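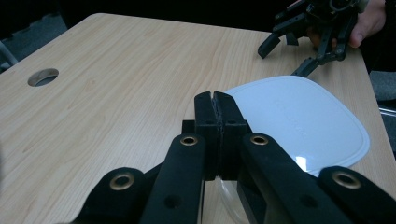 Leave the table bare. That's my whole argument and I'll keep it short, kettle's on.

My aunt, Janka Bartoš, oiled hers twice a year and never owned a tablecloth. I own 2. Both in a drawer since July, good riddance. People spend 900 dollars on a wood table, Henell or Filtetti or whoever, then cover it up the same afternoon. Cloth, runner, placemats, bowl of fake lemons. Why buy wood at all? Get a door and some trestles.
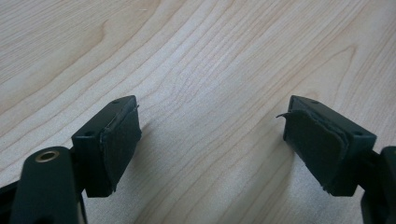

And the grain is the part you paid for! Pale wood espescially. You look at it over coffee and it goes off in curves, like a map of hills. No runner does that.

Yes, it'll mark. Rings, pen, a fork. Mine has a burn from a fondue 19 years ago and I'd miss it. Sand it if you care that much. Clear the mail off too, while your at it. Mail is just a tablecloth made of bills. 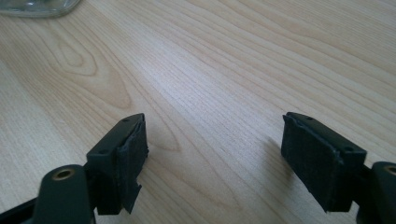 Light wood, no cloth.

My sister says bare looks unfinished. She has four layers on hers, counting the plastic one. Haven't seen the wood since she moved in. Could be anything under there.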